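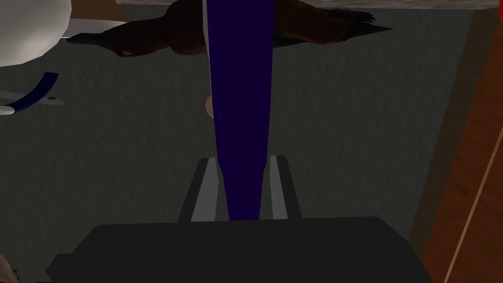 *Indigo on charcoal.*

**Stunent seeks a part-time print finisher, trade bulletins**

The post covers trimming, folding and saddle stitching for a run of 900 copies per issue. Hours are 6 per week, Wednesday only, starting in February.

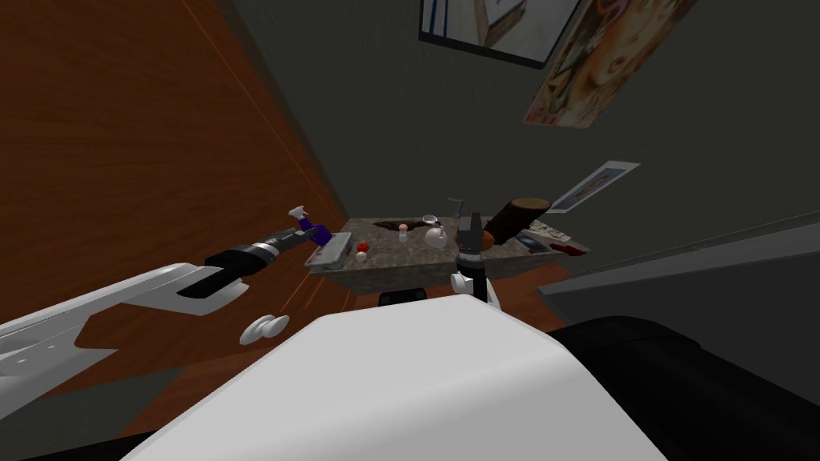 Finishing work is done standing. The post includes care of the cutting bench: blades are changed after each run and the surface is cleaned before stock is laid down. Cleaner is applied from a spray nozzle, held above the corner of the table as shown, and never onto paper. Applicants must be able to read a fold schedule and set a guillotine to it.
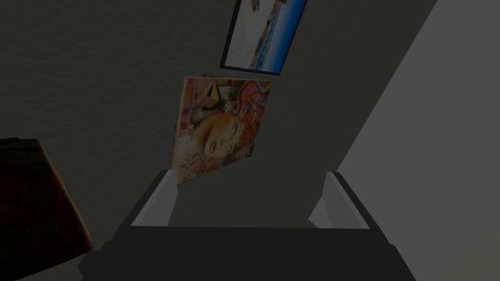
Issue 995

Experience with magazine formats is preferred. Send a one-page letter and two finished samples to Shuzhen Bai, Production, Stunent. Samples are returned on request. Questions on pay and hours go to Heriberto Carrillo.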